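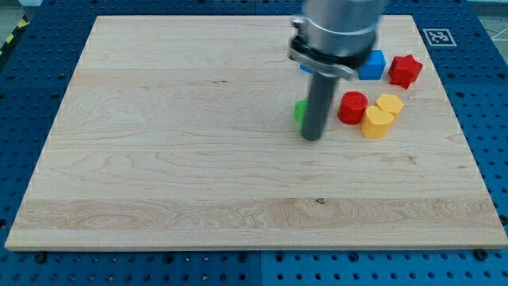

Brazo con herramienta cilíndrica y bloques de colores sobre el tablero de ensayo.

Avances en el proyecto Wuvaseck

El grupo de manipulación de Lundby ha concluido la primera fase de Wuvaseck, dedicada al aprendizaje de tareas de empuje a partir de demostraciones. El método entrena la política con 400 demostraciones y predice secuencias de 8 acciones, que se corrigen durante la ejecución. En 200 ensayos con disposiciones iniciales no vistas, los errores de colocación se redujeron casi un 18 % respecto al modelo de referencia. La segunda fase comenzará en enero en la sede de Sauerland.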